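Talks and Handouts | Front Desk and Hospitality

Speaker notes: The candy bowl and other small things on the welcome table
Posted in September by Larysa Hrynyshyn

Start at 9:30. Wait for the back rows to sit down. Say who I am and that I ran the front desk at Vetgate for 3 years before moving to Ustomdale.

Opening point. We get up to 1000 visitors in a busy month, and most of them stop at the welcome table before they talk to anyone. They put a bag down, look for a pen, take a candy. So the table is worth ten minutes of our time.

The table itself. Keep it mostly bare. At Vetgate we had leaflets, a plant, a bell, two sign-in books and a lost glove on it, and people signed in the wrong book. Morfudd Eynon cleared it one morning and we only put back what somebody asked for. The plant did not come back.

The bowl. Use plastic. Glass chips, and it makes a noise every time somebody reaches in. Pick a strong color so it shows up on pale wood. Small is better than large -- a big bowl looks empty by noon and a small one can be topped up from the drawer. 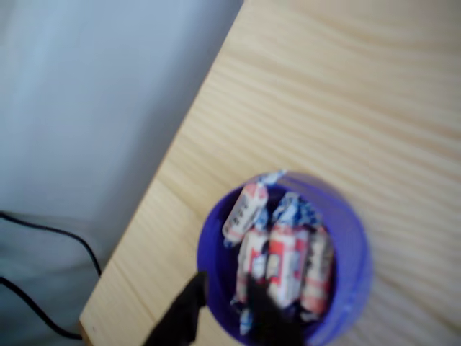 Wrapped candies only. Twist wrappers are easy to open with cold hands and easy to pick up without touching the rest. No chocolate near the window in summer. No nuts. Check the date on the bag before you fill the bowl, and write it on a piece of tape inside the drawer.

Wrappers. Put a small bin under the table on the visitor's side. Before we had one, Antonina was finding them in the umbrella stand.

Cables. Run them behind the table and keep them off the walkway. If a lamp or card reader has to move, move its cable the same day -- ask Zoriana for clips.

Cost. We set aside 142 dollars a year for candy at Ustomdale. Pause here, somebody always asks. It includes the sugar-free ones.

Questions until 10:15. Pass around the sign-up sheet for the desk rota. Leftover candy goes to the mail room.

Related talks
Sign-in sheets people can read
Where to put the coat rack
Labels for the supply closet
Answering the phone with a line waiting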